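Gundness Resettles First Group of Flood-Displaced Families

GUNDNESS, 23 April 2023 — The first 30 households displaced by last August's flooding in the Jukach valley have been moved into permanent housing on the eastern side of Gundness, the regional relief office announced.

The families had spent the winter in temporary shelters at the Grewal fairgrounds, where 189 households were registered after the river left its banks and cut the valley road in two places. A second group is scheduled to leave the fairgrounds once water and power connections have been approved at the remaining lots.

"Our obligation is to see every registered family under a permanent roof," said Harish Negi, director of the relief office. "The pace of the work depends on the connections, and we will not ask people to move into homes that have not passed inspection."

Each household receives a two-bedroom unit on a ten-year lease, with the rent waived for the first year. Families with five or more members may apply for a larger unit, although few of these are available at present. Priority in the first group was given to residents over 70, to families with infants and to persons receiving regular medical treatment.

Imelda Baluyot, who represents the shelter residents in talks with the office, welcomed the move but asked for a written schedule. "People have children in school and jobs to get to," she said. "They need to know the month, at the very least, and they need to know it before the school year ends."

The office said a schedule would be posted at the fairgrounds gate and read aloud at the next residents' meeting. It did not give a date for closing the shelters.

Bus service between the new housing and the town center will run every hour until a permanent route is approved. The district council has set aside funds for 200 further units, and bids from contractors are under review. Councilor Gaurav Dwivedi told members that work on the road embankment must be finished before heavy vehicles can reach the northern lots — a condition that several bidders have questioned.

Household goods collected through the public appeal continue to be distributed from the old customs hall. The hall has received 3000 donated items to date, among them beds, stoves and school supplies. Residents must show their registration card and may send one adult on behalf of the household.

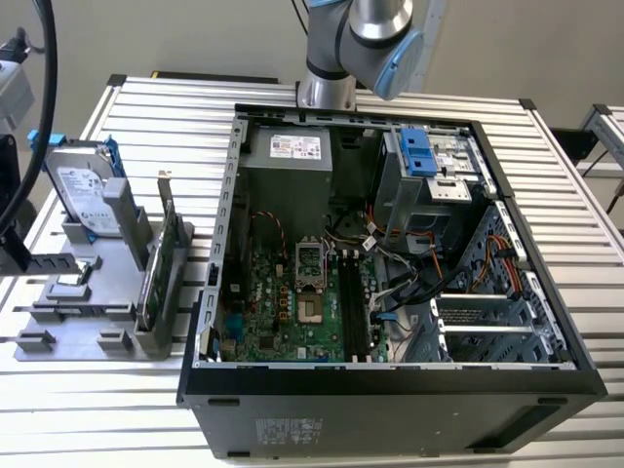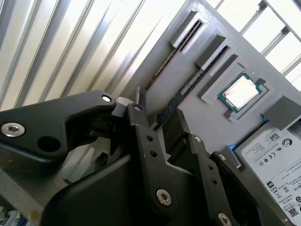

Honevlow Bridge to Remain Closed

The Honevlow bridge will stay closed to all traffic while engineers examine the center pier, the public works department said in a separate notice. Kaede Honda, the engineer in charge, said divers had found erosion at the base of the pier and that a full report would be sent to the council. Drivers should continue to use the lower crossing. Pedestrians may use the ferry free of charge during daylight hours.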